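Spa and Resort Operations, Unit 6: Pricing the Treatment Menu
Handout, 14 October 2022
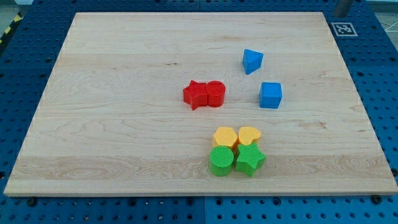

Colored shape blocks on a wooden board.

Our case is the Bostidham, a 282-room hotel whose spa opened in March with 17 facials on the menu. Guests read the first four and booked a massage.

Terms to know
Anchor price - the item that makes the next one look sensible. At Bostidham it was the Nerkska Gold Ritual, $2000, sold to one guest.
Yield per room - revenue divided by hours the treatment room is open, including the hours it spends playing flute music to an empty bed.
Retail attach - the serum you carry home while still too relaxed to read the receipt.

For next class: cut the menu to six facials and price them. The Dogar Express stays at $154. You may rename it. Please do.

Reading: Mamuta packet, sections 2 and 3. Skip the part on crystals.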